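Nandanari Publishes Second Edition of Workbook on Weight Maintenance

10/18/19

Nandanari today released the second edition of The Level Year, a workbook by dietitian Catarina Loureiro on keeping body weight stable after a diet ends. The text has been revised throughout and has two new chapters, one on shift work and one on eating during travel.

The workbook contains no meal plans. Readers record meals, sleep and weight once a week for a year and compare the entries against their own starting range. Reference tables are given for daily intakes between 1,250 and 2,000 calories.

The first edition was tested by 58 adults who had completed a diet program. Their comments led to shorter record sheets and a larger type size.

"Readers asked for fewer forms," said Loureiro. "Most sheets now fit on one page."
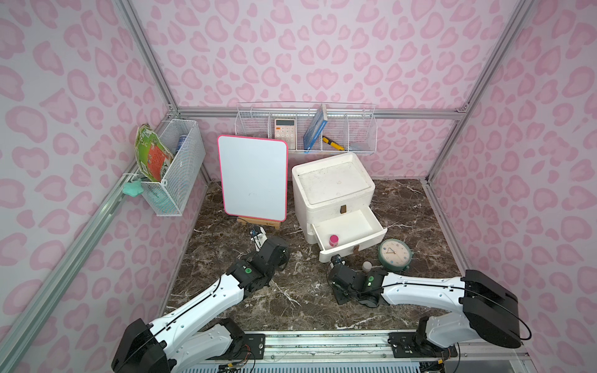
Two robot arms mounted on a metal rail, with pink patterned walls behind.

The Level Year is available in paperback through bookstores and by direct order. Review copies may be requested from Simão Fonseca, press office, Nandanari.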